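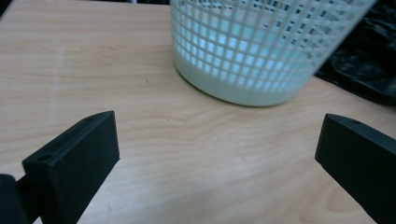
A mint-green mesh basket on a wooden table.

Gustine library to lend household baskets and bins

GUSTINE — Residents with a library card will be able to borrow storage baskets, drawer dividers and folding bins from the Gustine Public Library starting in December, under a lending program meant to help people sort out a closet or a kitchen shelf before they spend money on containers.

The program begins with 363 items, nearly all of them donated by households in town over the summer and fall. Most are plastic. They range from shallow trays that fit a desk drawer to round mesh baskets and lidded bins large enough for a winter coat.

Samira Mansour, the branch manager, said the idea came from questions at the front desk. The library already lends cake pans and garden tools, and patrons kept asking whether there was anything similar for people who were moving or clearing out a relative's home.

"People buy a stack of bins, get them home and find out they don't fit the shelf," Mansour said. "Then the bins go in the garage. We had one family bring us a carload that still had the stickers on."

Each cardholder may take out up to 14 pieces at a time for a loan of 40 days. Loans can be renewed once if no one else is waiting. There is no charge to borrow, and the library will not collect late fees during the first season. Lost or broken pieces will be billed at $2 each, whatever the size.

The collection will be kept in the former periodicals room, to the left of the main entrance. Arlo Greenberg, who runs the tool-lending shelves, has spent the past several weeks washing the donated pieces, measuring them and tying on tags. The tag gives the outside width, depth and height in inches and a color code for the part of the house it suits best. Green is for the pantry, yellow for closets, blue for bathrooms. A white tag means the piece will go anywhere.

Greenberg said the open mesh baskets have drawn the most interest from staff so far. Air gets through them, so they work for onions and potatoes, and it is easy to tell what is inside without pulling them off the shelf. He recommends them less for small things such as hair ties or batteries, which can slip through the holes or catch in them.

"For that you want solid sides," he said. "We have plenty of those too."

Borrowers are asked to empty and rinse the containers before bringing them back. Returns go to the front desk during open hours — the outside book drop is too narrow for anything but the flattest trays, and staff would prefer that no one try.

A set of closet organizers bought with a grant from the Wosberg Fund will be added in January. The grant also paid for the shelving and for a series of evening workshops on sorting and storage, to be led by Kyung-hwa Cho, a home organizer who lives on Aslow Road. The first session covers kitchen cabinets and will start at 6:30 p.m. in the community room. Later sessions will take up linen closets, children's rooms and paper.

Cho said she asks people to do their sorting before they choose a container. She suggests putting everything from one shelf out on a table, setting aside what is out of date or never used, and only then measuring what is left.

"A round basket looks nice, but you lose the corners," she said. "On a deep shelf that may not matter. On a narrow one it does."

Trilok Shukla, who moved to Gustine from a larger house last spring, gave the library a box of bins he no longer had room for. He said he expects to be a borrower as well, starting with the cabinet under his kitchen sink.

The library is still taking donations. It is looking in particular for drawer dividers and for square baskets under 10 inches wide. Containers should be clean and free of cracks. Cardboard, glass and anything that has held paint or chemicals will not be accepted. Donations can be left with Jae-hoon Nam at the circulation desk between 10 a.m. and 4 p.m.

Workshop places are free but must be reserved at the desk or by phone.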